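Chapter 7

Small Things That Pile Up: Cards, Trays and Baskets

I started this chapter at my own kitchen drawer, which is where most of my thinking about storage begins and quite a lot of it ends. I'd gone in for the scissors. Twenty minutes later I had a heap of loyalty cards, membership cards, appointment cards and a library card from a town I left years ago, and I still hadn't found the scissors!

Up to now we've dealt with big things. Chapter 5 was wardrobes and Chapter 6 was the shed, and in both of them the trouble was plain enough: the stuff took up floor, and you walked into it. Cards don't do that. They're thin, they slide under other things, and a whole year of them fits behind the toaster. You can own far too many and never once trip over them, so the sorting gets put off (I'm as guilty as anyone).

When I ran the evening class at Drondstead I used to ask people to bring in whatever was in their purse, their glovebox and the drawer nearest the front door. We tipped it all out on the big table. One October we had 1076 cards between us, which I know because the class insisted on counting them for the wall chart, and 400 of those were for shops that had shut, offers that had ended or clubs that people had forgotten joining. I still have the chart. It has tea on it.

What I took from those evenings is that the table matters more than the box. You want a clear, pale surface where a dark card or a white one with a coloured edge shows up at once, and you want one small tray in the middle that everything passes through. One tray, please, even if you own a dozen. As soon as there's a second one on the go, people start making a "not sure" pile in it, and the "not sure" pile goes home in a carrier bag and is never seen again.
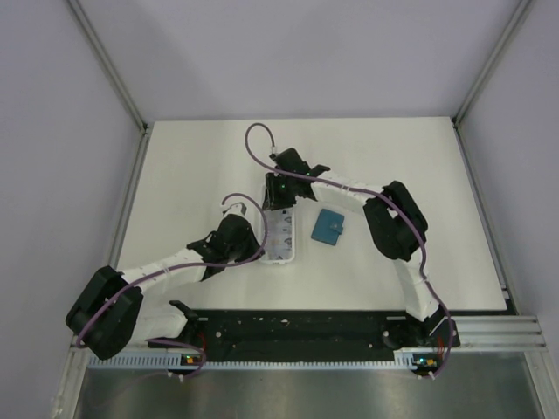
Fig. 7.1 A small plastic tray near the middle of a white tabletop.

Reach is the other thing. Set the tray where both hands get to it without stretching, and sit down if you can. I used to stand up to do this sort of job and I'd be fed up by the time I got to the dentist's cards. Sitting, with a cup of something well off to one side, I can keep going for an hour.

Now for the container they'll live in. I've tried tins, shoeboxes, the plastic wallets you clip into a ring binder, and a very handsome card index from Ostard that was a centimetre too narrow for nearly everything I owned. What I come back to every time is a plain plastic basket with slots in the sides. It's light, it wipes clean, and the slots let you see from the side how full it has got before you try to wedge in one more.

Cards should stand up in it. Laid flat they make a stack, and with a stack you only ever see the top one — the rest might as well be in the loft. Stood on edge, they can be flicked through with a finger, like records in a shop. Leave enough slack for them to lean a little. If you have to tug at a card to get it out, the basket is too full and it's time to be firm with yourself again.

I sort mine by how often I pick them up. Bus, library and chemist go at the front, anything with "VIP" on it goes well back (I have never been treated as very important by any of them), and old ones I keep for the pattern go right at the end. You may well be a person who prefers the alphabet. My sister is, and her basket works perfectly well, though she did once lose her Poon card because she couldn't remember whether she'd put it under P or under "swimming".
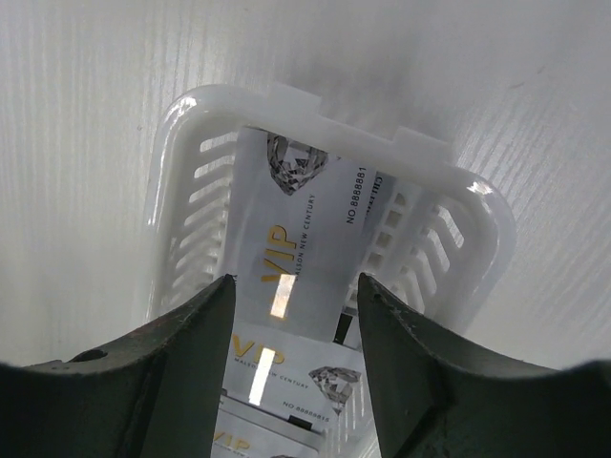

What should I do with a card if I can't tell whether it's still any good?

Look on the back for a date or a phone number first. If there's neither, put it at the very front of the basket and give it 2 months. Should you have had no reason to use it by then, cut it up and let it go.

A word on cutting up, as I get asked. Go through the number, the stripe and the chip if there is one, and split the bits between two bins. Gift cards need checking before the scissors come out! I once snipped a Jemon voucher in half with money still on it, and the shop was very kind, but kindness doesn't stick a voucher back together.

Before you read on, fetch your own cards from wherever they've got to. Try coat pockets and the car as well as the drawer, and put the lot on the table in one heap. You'll need them beside you for section 7.1, which begins with the first quick pass through the tray.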